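Progress report on the Naslow family film, covering the work up to the second draft

Prepared for Trudy Bolger, Endthorpe Film Fund
2025-03-20

Trudy, you asked for a plain account of where your money has gone and whether I think the picture will get made. The short version is that the script is better, the schedule is worse, and I don't yet believe the budget.

## Script

The second draft came in at over 100 pages. Rangi Tamihana has cut the talking heron, which I asked for in the first round and again in the second. The story is now a boy, his grandmother and the ferry she refuses to sell. It works as far as the storm. After that it still leans on a coincidence (the lost letter turning up in the bait shop) that I doubt any ten-year-old will swallow, let alone the parent in the next seat.

Rangi says the letter is what the film is about. I say the grandmother is. We have agreed that he will write the last act both ways and we'll have them read aloud. I expect the version without the letter to win, but I expected that about the heron too and it hung on for a whole draft.

## Test reading

We held a reading at Prallstead with an invited audience of parents and children. The response cards were kind. I don't put much weight on them, given that most of the people in the room knew somebody in the cast. What I did trust was the fidgeting, and it was heavy through the scenes at the bank. Those scenes have been marked for trimming. The ferry race held everyone, including a toddler I had written off.

## Casting

No lead is signed. Thoroddsen, the casting office, has sent 6 tapes for the boy. Two are worth a callback. The others are polished in the way children get when they have done a lot of cereal ads, and I would sooner wait than settle. The grandmother is a harder problem. Our first choice has "expressed warm interest," a phrase I have heard before and have never seen turn into a contract by itself.

## Money

- Script fees are paid through the second draft.
- The reading at Prallstead came in at $1200, room and lunch included.
- The location budget is still a guess. It assumes we get the ferry at a day rate that the owner has not put in writing.
- Music has no line at all. Naslow's producer tells me it will be "found," and I'd like to know where.

## Schedule

The plan on paper is a shoot in August, six weeks, mostly outdoors. I would treat that as hopeful. Children's working hours alone make the storm sequence very tight, and nobody has built in a single day for bad weather on the lake, in a film with a storm in it.
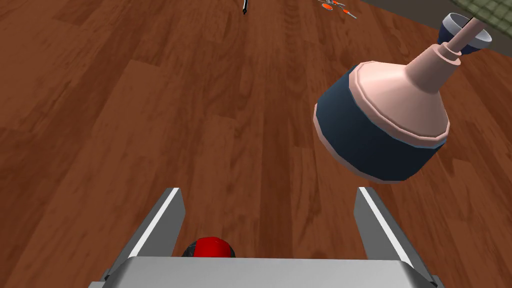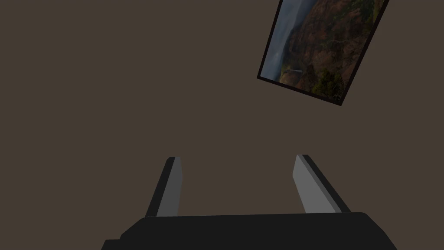

If the boy isn't cast by the time the final act is delivered, my advice is to move the shoot back a year and say so early. A late start pushes us into the school term, and we would lose half the background cast.

## What I need from you

Please hold the next payment until I have the ferry agreement and both versions of the ending in hand. Rangi knows I am asking for this and isn't pleased. I would also like your permission to bring in a second budget reader, preferably one who has worked on water.

I'll send you both endings as soon as they reach me, with my notes kept on a separate sheet so you can read them cold.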